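Accent Is Not a Qualification

In September the Faltden school district revised its guidelines for hiring front office staff. The new text asks that candidates possess "clear and neutral speech suited to public contact." The phrase was adopted with little discussion. It deserves a good deal more than it received.

No one on the hiring panel intended harm by it, and this essay does not suggest otherwise. The question is what the phrase does once it leaves the room in which it was written. A neutral accent does not exist. Every speaker of English has one, and the accent that a listener hears as neutral is nearly always the listener's own. To require neutrality is therefore to require resemblance to the person conducting the interview.

Hala Abdel Hamid applied for a records position under the earlier guidelines and was turned down. She had spent 9 years managing patient intake at the Berkix clinic, where she dealt with the public from opening until close. The letter she received praised her experience and regretted that "some callers may have difficulty." She has since asked the district which callers, and what difficulty. The reply thanked her for her interest.

Supporters of the new language make two arguments, and both should be answered fairly.

The first is that communication is a real part of the work. This is true. A parent who calls about a sick child must be understood and must understand the answer. But ability to communicate can be tested directly. A candidate can be asked to take a message, explain a bus schedule, or calm an angry caller over the telephone. The Zunstead library system has used an exercise of this kind for 7 years. It takes around 20 minutes, every applicant receives the same script, and the scoring sheet contains no line for accent. An applicant who cannot be followed will not pass it. An applicant who can be followed, and who happens to have grown up speaking Arabic or Tagalog or Haitian Creole, will.

The second argument is that the rule applies to everyone equally, and so cannot be a form of prejudice. This is the weaker of the two. A rule may be stated in the same words for all and still fall upon some people far more heavily than others. Faltden's guideline will seldom be applied to an applicant from Minnesota or Scotland, although either may be difficult to follow on a poor line. It will be applied to people whose speech marks them as immigrants, and most often to those whose names and faces have already prepared the interviewer to hear something foreign. Many residents can describe the experience of being asked to repeat a sentence that was perfectly clear, by someone who had stopped listening at the introduction.

It is sometimes said in reply that such complaints are a matter of hurt feelings, and that public bodies cannot set policy by feelings. The point may be turned around. A caller's vague discomfort with an unfamiliar voice is also a feeling. The district has chosen to write that one into its policy.

Nor should the cost to the district be overlooked. Many Faltden families speak a language other than English at home. A front office in which every voice sounds alike tells those families something before any form is handed across the counter. Parents who expect impatience tend to call less often, and the school then records them as uninvolved. The staff members best placed to prevent this are the ones the guideline would screen out.

Adults of good will may differ on how quickly institutions should change and on how much of the past must be answered for. Agreement on those larger matters is not needed here. It is enough to ask that a hiring standard measure what the job requires, and that a person who is refused be told the reason in terms that can be checked.

The district could accomplish this in a single revision. The phrase "clear and neutral speech" should be struck and replaced with "demonstrated ability to communicate with the public." A practical exercise should be adopted, with written scores kept on file. Applicants rejected since the change should be invited to apply again, and those turned down earlier on similar grounds, Ms. Abdel Hamid among them, should receive the same invitation.

The guidelines come up for review at the spring session in the Georgiev Building. Written comments are accepted until 9 in the morning on the day of the session, and they need not be long.
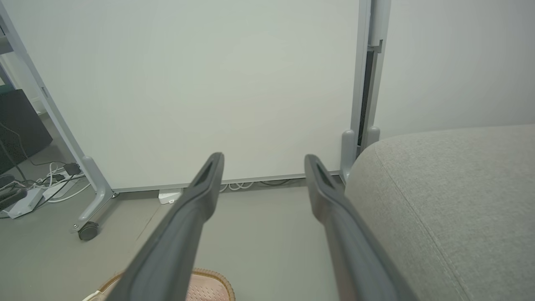
Submitting a Response

Replies to opinion essays are welcome from all readers and should address the argument made. Letters may be shortened for space. Please include a full name and town of residence.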